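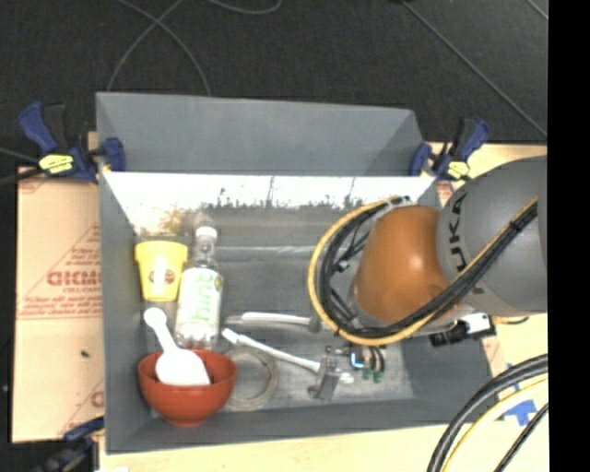 My new coworker does not want to hear about your weekend

We handle returns at Plisorcombe, and since January one of the stations on our floor has had an orange and gray KUKA arm where two people used to stand. Its job is to reach into a gray bin and take things out. A yellow cup, a red bowl, a bottle of Hint. I did that for six years and never once got a yellow hose.

Management calls the project Loso. We call it other things. The bin is held down with bar clamps, the same kind I have in my garage, which cheered me up more than it should have.

The official line is that Loso frees us for "higher-value tasks." Mine is a tablet. When the arm can't decide what it has hold of, the tablet beeps and I tap the right answer. On my first full shift I tapped 257 times. The two of us who had that station used to argue about soup and baseball all morning. Now she's over at the Plungate building learning conveyor software, and I argue with a progress bar.

I'll be fair. My wrists have stopped hurting, and I got a raise of 23 cents an hour for becoming an Exception Technician. It's on my badge. My mother asked if I was in trouble.

What I miss is the guessing. You'd pick up some odd white scoop and decide between you who had sent it back and why. The arm has no theories. There's a meeting about phase two next month, and they're bringing sandwiches, so I assume it's bad.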